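Help wanted: part-time bookkeeper for a small furniture shop

Hi! I run Gudus, a secondhand furniture shop that started in my garage and now takes up way more of my life than I planned. I need someone to take over the books, and I need them before March gets here and I lose my mind.

The job is 18 hours a week at $28 an hour. You pick the hours, mostly. I'd love it if you could be in by 10 a.m. on delivery mornings, when the invoices from Van Damme show up in a big messy pile and the phone won't quit.

What you'd be doing: paying suppliers, chasing the two or three customers who always "forgot," sales tax, payroll for four of us, and sorting out my receipts (I'm sorry in advance). We have 328 pieces in stock right now and every one needs a line in the spreadsheet. We use Torkau for inventory. It's clunky, you'll get used to it.

You don't need a degree. I do want a couple years of bookkeeping for a small business, and you should be okay telling me no when I want to buy another dining set!
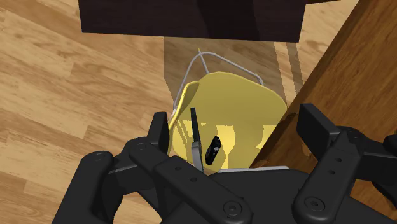 There's a $300 bonus after your first three months, plus a staff discount that has gotten all of us in trouble at home. Parking is free behind the building on Flarkberg Street.

To apply, drop a resume at the counter or send it through the contact form, with a few lines about the last place you worked and when you could start. I read everything myself, usually late at night, so give me a few days to write back.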